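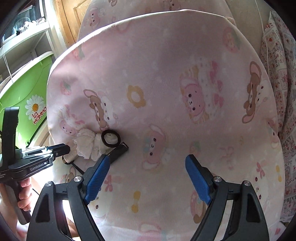 Thread, because I can't keep chair covers to one post. The pink stretchy one with the bunnies came from Drorska and I love it more than is sensible!

Trouble is, the seat collects things. Hair tie, scrunched-up bit of cloth, something on a strap - it all lands there and stays till someone wants to sit down.

So I'm clearing it every evening before tea. Three days in and rather proud - ask me again in April, mind.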